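Leave the door open. The case against the shut washer

Posted July 7, 2020 by Osvaldo Vieira

Quick one today, laundry is running and I have to be out the door soon. But I've had this argument twice this month and I want it written down somewhere so I can just send people the link.

The argument: when the wash is done, you take the clothes out, and you leave the door open. Not cracked. Open. All day if you can stand it.

My sister says it looks messy. My neighbor in Brenby says her hallway is too narrow. Fine, both true. I still think they're wrong. A front loader is a bucket with a window. Shut the window on a damp bucket, in July, and then act surprised when the towels smell like a pond.

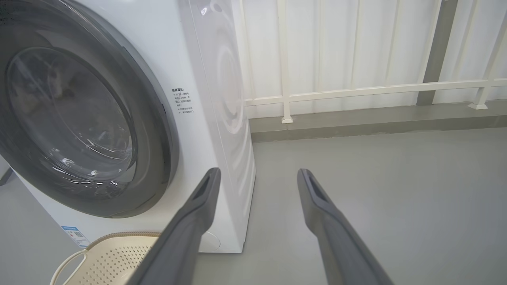

And the basket. People keep the basket on top of the machine, or in the bedroom, or they don't own one and carry wet sheets down the hall in their arms like a rescued swimmer. Put it on the floor by the washer. That's its home. Clothes go from drum to basket and you're not dropping socks every time. I had a big cloth hamper from Frota for years, handsome thing, and it never dried out once it got wet. Plastic with holes is ugly and it's better. I'll die on this hill too.

Back to the door. The usual comeback is that the machine has a cleaning cycle, so why bother. I've run those. They're ok. But you're paying in water and an afternoon for something air does free. Same with the tablets. Brallora sells a box of them, Prirkier sells a box of them, my aunt swears by one and my cousin by the other, and both of them keep the door shut and both have the smell. I've stood in those laundry rooms. I know what I smelled.

The rubber ring is where it lives, by the way. Pull the fold back and look. Hair, lint, a coin, gray slime if you're unlucky. Wipe it with an old T-shirt after the last load, takes 2 minutes. I do mine maybe every other time, I'm no saint. 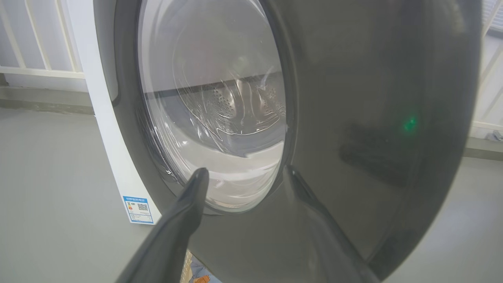 People baby the outside of these machines. They polish the glass, they buy a little mat for the top, I know a man who puts a doily on his. Meanwhile they have not once opened the filter. Not once! When I moved in to my current place I drained mine into a baking tray and will not be describing it. Spend your care on the parts that touch the water. The front can have fingerprints on it, who is looking.

Now the fair objections, becuase there are some. Small kids, or a cat that climbs into things - yes, shut it, or shut off the room. I'm not telling anyone to leave an open drum around a toddler. And a tight hallway is a tight hallway, you'll bang your hip. In that case open it at night when everbody's in bed and close it in the morning. Half a day of air beats none.

Also less soap. Different essay, but less soap. Whatever you're pouring, pour half and see if you can tell. Most of what builds up in there is soap that had nowhere to go.

That's the beep. Going to empty it now, and then you know what I'm doing with the door. Comments are open, keep it clean, my mother reads these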